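Putting Things in a Drawer: Project Report

Independent study project, spring term
Built in the Drosberg shared workshop

1. Background

The aim of this project was to get one robot arm to pick up small household items from a table and put them into an open drawer under that table. I called the software Nonano. It covers the planner, the grip settings, and the logging. The arm was already at the workshop, and I had use of it in the evenings from February to May.

I chose a drawer because most of the beginner projects I read about put objects into a bin from above. A bin is open on all sides and the arm can come down anywhere over it. A drawer under a tabletop is harder to reach. The tabletop covers the back part, the side walls are low but still catch the fingers, and the elbow has to stay clear of the front edge of the table while the wrist goes down and in.

The original proposal also had the arm opening and closing the drawer. I dropped this in March. Pulling the drawer needed a different grip and a way to sense when the slide reached its end, and I did not have time for both halves. In all the tests reported here I opened the drawer by hand before the run started.

2. Setup

The table is square with a flat gray top. The drawer is a plain gray tray that slides out toward the front. The arm comes in from the right side. I tried the left side first and had to give it up, as the chairs and the ledge by the windows left too little room for the base.

The gripper has two flat fingers. I did not change them during the project. I had planned to add rubber pads but ran out of time, so all grip results are for the bare fingers.

Planning runs on an old desktop computer. I used an open-source motion planning library and wrote the rest in Python. The model of the table and drawer is made of seven boxes: one for the top, one for the cabinet body, and five for the drawer tray. I measured these with a tape measure and entered them by hand. My first version had the drawer depth wrong by 4 cm, and I lost two evenings looking for a bug in the planner before I measured again.

3. Items

I used groceries, for two reasons. They are cheap, and they behave differently when squeezed. The main items were a snack bag and a block the shape of a stick of butter. A white bowl stayed on the tabletop in the grocery tests as a fixed obstacle, so that the planner always had something to keep away from.

The snack bag gave the most trouble. A bag changes shape each time it is picked up. If the fingers close on the middle, both ends droop and the low end can catch on the drawer wall on the way in. If they close near one end, the bag swings. I settled on a grip point a little off the middle and told the planner to treat the bag as a box larger than it really is. With that setting the arm carries the bag high over the table edge and comes down late.
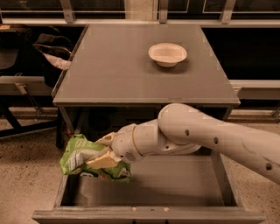
Why does the arm carry the bag so high before lowering it into the drawer?
The planner cannot tell how far a soft bag hangs below the fingers, so I added 80 mm of clearance under the grip point for all soft items. The extra height makes the path longer, but it keeps the bag off the table edge and the drawer wall in most runs.

The same clearance is not used for hard items. For those the planner takes the measured height of the object and adds a small margin.

4. Grip settings

Nonano has three grip settings: soft, medium, and hard. They differ in how far the fingers close and how fast. I had hoped to read the motor current and stop closing when it rose, the way a write-up from the Irkusa build group described. On this arm the current reading was too noisy at low speed. I filtered it, and then it was too slow. In the end I went back to fixed closing distances, one per item, stored in a text file.

Fixed distances work as long as the item is the one the file says it is. Swapping in a thicker item without editing the file made the gripper motor stall and shut down. This happened twice. After the second time I added a check that asks for the item name at the start of each run.

Butter sits between soft and hard. It keeps its shape when it is cold and dents when it has been out for a while. I used the medium setting and accepted some finger marks. Gripping it near one end was better than gripping it across the middle, since the far end could then go down into the drawer first and the fingers stayed above the low walls.

5. Placing a second item

Placing one item in an empty drawer was working by the end of March. The next step was a second item with the first one already there. The planner has no camera input, so it does not know where the first item ended up. It only knows where it let go.

I wrote a simple rule for this. After each release, Nonano marks a rectangle in the drawer as used and picks the next free spot from a list. The rule assumes that things stay where they are dropped. Hard items mostly do. Bags slide or settle toward one wall, and then the marked rectangle and the real bag no longer match. The drop height matters too, and I lowered it step by step over several evenings until the fingers started to touch the drawer floor, then went back up one step. 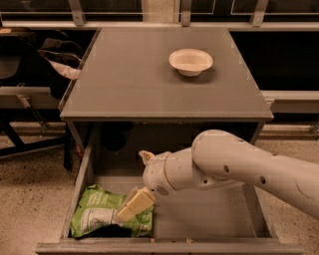
Figure 2. The butter block held over the snack bag in the open drawer.

I made the used rectangle wider for bags, which reduced the overlaps but also used up the free spots sooner. With the wider rectangle the rule runs out of space after three items. A person could easily fit more than that into the same drawer.

6. Test runs

In the last month I did 200 logged runs. I counted a run as good if the item ended up fully inside the drawer, the arm touched nothing else on the way, and I did not have to press the stop button. The log also holds the short test moves and calibration moves from the whole project, for a total of 597 entries. Those extra entries are not part of the results.

Most failed runs fell into the same few types:

Bag caught on the side wall and hung half outside.
Item slipped in the grip during the first lift.
Planner found no path and gave up before moving.
Elbow came too close to the front edge of the table, stopped by hand.

The third type was the most common in April and almost disappeared once I allowed the planner a longer search time. The fourth type is a fault in my model. The box for the upper arm is thinner than the real casing near the elbow, and I noticed this only after most of the runs were done. I have corrected the file but have not repeated the tests.

Bags failed more often than butter. I expected this. What I did not expect was how much the start position mattered. Items picked up from the left half of the table did clearly worse, because the arm is stretched out there and the wrist has fewer angles to choose from.

7. Problems with the workshop space

The table was shared, so it was moved between sessions. I put tape on the carpet to mark the position of the legs. Tape does not stick well to that carpet and had to be replaced every week. A move of even a centimeter was enough to bring the fingers down on the drawer wall. I started each evening with a check in which the arm touches three points on the tabletop and I compare them with the model. The Tokgöz guide, which I followed for the first calibration, recommends four points, but the fourth was out of reach from the right side.

The drawer also does not stop at exactly the same place each time it is pulled out. I cut a small spacer to set the opening and used it from April on.

8. What I would change

A camera is the first thing to add. Without one, the second item is always placed on a guess. Even a single view of the drawer from above would show which part is still free.

I would also write the item file differently. At present it has one line per item with the closing distance, the clearance, and the size. Most of my editing mistakes came from mixing up the order of the numbers. Named fields would have avoided this.

The drawer opening step from the original proposal is still of interest to me. The model already contains the tray as a separate part, so it can be moved in the software. The handle grip and the end stop are not started.

9. Files

The code, the item file, and the run log are stored on the workshop computer in the folder nonano. The log is a plain text file with one line per run. The version used for the 200 runs is in the subfolder named may. The corrected arm model is in the main folder and should be used for any new work.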